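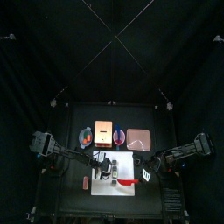 ## Getting Candle Wax Out of Just About Anything

My mother-in-law's tablecloth has survived three generations of birthday dinners, and I was the one who tipped a red candle over on it. So I've had plenty of practice with wax, and I'm happy to pass along what has worked in our house (and one or two things that made it worse).

**Let it harden first.** I know you want to grab a napkin and start wiping, but that only pushes the wax deeper into the weave. Go finish your dessert. If you're in a hurry, lay a bag of frozen peas over the spot for 20 minutes and then lift off what you can with the back of a butter knife or an old library card.

**Iron out the rest.** Put a plain paper towel under the cloth and another on top, and press with a warm iron, no steam. Move to a clean bit of paper as soon as the first one looks greasy. Skip the printed kind - I once transferred a row of little blue geese onto a pillowcase, and they're still there.

**Colored wax leaves a stain behind.** Dab a little rubbing alcohol on with a cotton ball, after trying it on a hem, and launder as usual. Keep the cloth out of the dryer until the mark is gone, and don't bring the alcohol near the iron while it's hot.

**On a wooden table,** soften the wax with a hair dryer on low and wipe with a soft rag. Tadeo Cabral, who refinished our sideboard last June, told me to follow up with a drop of dish soap in warm water and dry it right away, and I've done it his way ever since.

**Glass votive holders** can go in the freezer for an hour or so. The wax shrinks and usually pops out with a nudge. Let the glass come back to room temperature before you wash it, and please don't pour melted wax down the sink - ours cost us a plumber.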